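Robot Handling Lab, Ullesbridge
Handout 8: Comparing grippers you hold in your hand
Notes by Ottilie Wieser, with corrections by Silvan Ammann (his are the polite ones)

Session on 9th July, usual room. Read this before you come. I say that every time and I can always tell.

What we are doing

Up to now you have driven the arms from the desk, with the controller, and complained about it. This session has no arms in it. You will do the tasks yourselves, one gripper in each hand, and we will record what the grippers do. Later the recordings go to the arms, which will then be bad at the task in a new and more interesting way.

There are two pairs to compare. The Trondell pair has long, fairly stiff fingers and a trigger with a heavy spring. The Nadar pair has short fingers with soft pads and a trigger you can close by thinking about it. Both record finger opening and hand position. Both cost more than my first car, so please put them down on the mat and don't hang them from the bench by the cable.

Terms, briefly

Opening: the distance between the finger tips. Zero is closed. If your zero is not zero, calibrate again before you tell me the data is strange.

Stroke: how far the fingers can travel in total. A long stroke lets you get around big things. It also makes small trigger movements matter more, and your first ten minutes will show this clearly.

Compliance: how much the fingers or pads give when they meet something. Some of you used "compliant" in the April reports to mean "good." It means squashy. Squashy may or may not be good.

Regrasp: letting go and taking hold again, in the same hand or from one hand to the other. A regrasp is not a failure. Four regrasps on a sock is a finding.

Dropout: a stretch of the recording where the position tracking has lost the hand. It usually happens when you lean over your own work like a jeweler.

Why cloth

Because blocks are easy and you have all done blocks. A wooden block has the same shape before you grab it and after. Cloth does not. It also does not tell you much through the trigger: with a block you feel a stop, with thin cloth you feel nothing, and you close the fingers the whole way and hope.

What usually happens is that people come in flat, skim over the top, and close on air. The cure is to press down first, so that the fingers push a small fold up between them, and then close. Pressing down feels wrong for people who have spent a term being told not to drive an arm into the table. With the gripper in your own hand, you can feel how hard you are pushing. The arm can't, or at least ours can't, and this will come back to bite us in Handout 9.

Stiff fingers and soft pads differ most at exactly this point. Stiff tips get under an edge well but pinch only a thin line of cloth, and the piece swings around that line once it is in the air. Soft pads hold a wider patch and swing less. They also drag on the table on the way in and push the cloth away from you. Last year's group was split evenly on which was more annoying.

The tasks

Task A. Pick up the cloth square from flat, carry it to the other side of the table, lay it down. One hand. The warm-up, and also the one with the most ugly data, so don't rush it.

Task B. Fold the square once, two hands, edges meeting within a finger's width. My finger, if there is a dispute.

Task C. Take a cap off the table and put it on the display rack. Two hands allowed. The rack is the spinning kind from a hat shop, and when you touch it, it spins. This is the whole point of the task. One hand has to deal with the cap, and the other has to decide whether to steady the rack, help with the cap, or wait. Most people choose to wait, and then choose the other two at the same time.

Do each task with both pairs. Swap the order halfway down the list, so that the second pair doesn't get all the benefit of your having warmed up. Put the order on the sheet. An unlabeled run is worth nothing, however lovely it was.

Notes on Task C in particular

Bunched caps are harder than flat ones, and better for us. Don't smooth the cap out before a run to be helpful. Drop it from elbow height and take what you get.

Pick a place on the cap to grip before you start the clock. The crown is easy to pinch and hangs badly. The edge is harder to find and hangs well. Changing your mind halfway through is allowed, but write it down, because in the recording it looks like a tracking fault and somebody (me) will spend an evening on it. 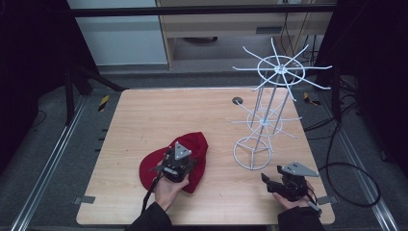 Keep the hand you aren't using somewhere sensible. Resting is fine. Waving is recorded as waving, and the learning software takes it quite seriously. In the Wesance trials we ended up with a left arm that gave a small flourish before each pick. It was charming for a day.

Mind your cables. They pull on the wrist more than you'd think, and they pull differently when you reach across yourself. If the cable goes tight in the middle of a run, stop and do it over. Do not finish heroically.

When you bring the cap to the rack, come in from above one of the spokes and lower it. If you come in from the side, you will turn the rack, follow the rack, and turn it some more. Silvan has asked me to add that this can be done very well by patient people. I have seen it done by Silvan.

Settings

Leave the trigger log at 300 samples a second. It goes up to 2000, and every year a student finds that menu. The extra samples describe the shaking of your finger in great detail and fill the disk.

The arm controller can follow hand speeds up to 700 millimeters a second on our current limits. You can easily go faster than that without noticing, mostly on the carry in Task A. Fast runs are not thrown away, but they get slowed down before playback, and cloth that has been slowed down hangs and swings differently from the cloth you had. So move the way you'd move with a full cup of coffee.

What to write down

For each run: pair, task, order, number of regrasps, dropouts if you spotted any, and whether it worked. "Sort of" is not an entry. If the cap is on the rack when you let go and still there when you step back, it worked. If it left on its own, it didn't.

Also one line on how it felt. I mean this. The numbers from the April trial said the two pairs were nearly the same, while every hand in the room said otherwise, and the hands had noticed something: people were squeezing the heavy trigger early to get it over with. You can find that in the opening curve once you know to look. We hadn't looked.

For the discussion afterward

Which pair would you want on your own hands for a full afternoon, and is it the one that gave the cleaner runs?

In Task C, what did your other hand do while it was waiting? Check the recording before you answer.

How would you tell the arm to "press down until there's a fold" if it has no way of feeling the table? Bring something, even something poor. Two people came up with nearly the same poor idea last year and it is now in the controller.

Reading: the gripper chapter in the course binder, skipping the part on suction, and Silvan's two pages on calibration. The two pages are good. Calibrate both pairs before the first run and again after the break, and hand in your sheets to him before you leave the building.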